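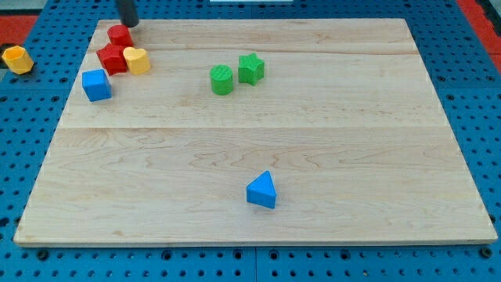 Piezas de prueba sobre el tablero de madera, puesto 2.

Usamos cookies propias y de terceros para mejorar la navegación. Si continúa, entendemos que acepta su uso. Aceptar / Configurar

Clasificación de piezas con robot: reparto de tareas en el turno

Trabajo en Plimley, en la sección de preparación de kits didácticos. Desde septiembre uno de los dos puestos de clasificación lo lleva un brazo con pinza. Las pruebas se hacen con bloques de formas: cilindros, estrellas, un corazón, un cubo, prismas. Antes cada operaria preparaba 145 kits por turno de principio a fin. Ahora el robot separa las piezas y nosotras revisamos, reponemos y atendemos paradas. El objetivo conjunto ha pasado a 274 kits.

El problema es que las paradas no figuran en ningún sitio. Si una pieza queda fuera del tablero, como el prisma hexagonal amarillo de la foto, hay que pulsar pausa, recolocarla y rearmar el ciclo. Ese tiempo se descuenta de la revisión. ¿Cómo lo registran en otras plantas? ¿Conviene que una persona se dedique solo a la célula o es mejor rotar?
Elfriede Kaufmann

tecnico_flalus
En Flalus tuvimos el mismo reparto y el mismo defecto de registro. Lo resolvimos con un código de parada obligatorio al rearmar. Cuatro códigos bastan: pieza fuera de zona, pieza no reconocida, agarre fallido y otros. Con más códigos la gente marca siempre el primero de la lista.

Sobre el personal, rotar cada 45 minutos. La vigilancia continua de una célula cansa más que el montaje manual, y quien deja de montar durante semanas pierde ritmo. La persona que está en la célula no debe tener cuota de kits en ese intervalo. Si la tiene, las piezas mal colocadas se corrigen deprisa y sin anotar, y el histórico de paradas no sirve.

Revise también la distribución inicial. En su foto el cilindro rojo, la estrella roja y el corazón amarillo están muy juntos, con toda la mitad derecha libre. Un agrupamiento así complica el agarre, porque los dedos necesitan hueco a ambos lados. Si la carga es manual, fije una separación mínima e inclúyala en la hoja de trabajo — y cuente ese tiempo como tarea, que lo es.

mbeltran
Pongan un reborde al tablero y se acabó. Aquí lo hicimos con listones.

Operador_Leitner
El reborde ayuda con lo que rueda, pero puede estorbar a la pinza en las piezas pegadas al canto. Compruebe antes la altura de aproximación.

Lo que yo plantearía a la empresa es la categoría. Rearmar y diagnosticar no estaba en la descripción de un puesto de preparación. En Leitner se pactó formación de la célula para toda la plantilla de la sección y un complemento por las horas asignadas a ella. Se tardó en firmar. Mientras tanto llevamos una hoja en papel con hora, motivo y minutos; con 100 paradas anotadas ya hubo base para revisar el objetivo. Sin ese registro, el responsable solo veía la cifra final de kits.

El programa de Deltosis que usamos exporta las pausas a una tabla, aunque no distingue el motivo. Pregunte si el suyo lo hace antes de montar nada aparte.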